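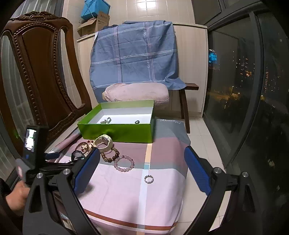 초록색 상자와 구슬 팔찌

문의 번호 400
분류: 경기 기록 / 순위표
상태: 처리 완료
접수일: 2018-04-04

제목: 아마추어 골프 대회 실시간 순위표에서 2라운드 점수가 합산되지 않음

문의 내용
Plunavcombe 골프장에서 열린 클럽 대회의 순위표를 Kaijage 점수 관리 프로그램으로 운영하고 있습니다. 1라운드는 정상이었는데 2라운드부터 일부 선수의 합계 타수가 전날 값에 머물러 있습니다. 선수 개인 화면에는 홀별 점수가 제대로 나옵니다. 합계와 순위만 틀립니다. 브라우저를 바꾸고 캐시를 지워도 같습니다. 현장 전광판도 같은 값을 받아 쓰기 때문에 빠른 확인 부탁드립니다.

지원팀 답변 1
불편을 드려 죄송합니다. 다음 내용을 알려 주십시오.
- 문제가 생긴 선수들의 조 편성
- 점수 입력 방법(휴대전화 또는 기록실 PC)
- 라운드 설정 화면의 '컷 적용' 항목 값

문의자 회신
해당 선수는 모두 10번 홀에서 출발한 조입니다. 입력은 휴대전화로 했고, 컷 적용은 '사용 안 함'입니다. 1번 홀 출발 조에는 문제가 없습니다. 지난 11월 대회 때도 같은 설정을 썼는데 그때는 전원 1번 홀 출발이었습니다.

지원팀 답변 2
서버 기록을 확인했습니다. 10번 홀 출발 조의 점수는 모두 저장되어 있습니다. 다만 2라운드의 출발 홀 값이 비어 있어 집계 프로그램이 라운드를 '진행 전'으로 보고 합계에서 뺐습니다. 조 편성표를 파일로 올릴 때 출발 홀 열의 제목이 양식과 다르면 이런 일이 생깁니다.

조치 방법
1. 대회 관리 > 조 편성에서 2라운드를 엽니다.
2. 해당 조의 출발 홀을 10으로 지정하고 저장합니다.
3. 순위표 > 다시 집계를 누릅니다. 참가자가 200명을 넘는 대회는 3분까지 걸릴 수 있습니다.
4. 전광판 화면을 새로 고칩니다.

문의자 회신
조치 후 순위표 합계가 맞게 나옵니다. 전광판은 새로 고쳐도 이전 순위가 그대로였는데, Budden 중계 장치를 껐다 켜니 바뀌었습니다. 공동 순위 표시도 종이 기록지와 대조했고 일치합니다.

지원팀 답변 3
확인 감사합니다. 중계 장치가 이전 응답을 보관하는 현상은 별도 건으로 등록했습니다. 조 편성표를 올릴 때 출발 홀이 비어 있으면 경고를 띄우는 기능은 다음 배포에 넣을 예정입니다. 본 문의는 종료하며, 같은 증상이 다시 생기면 이 문의에 회신해 주시면 됩니다.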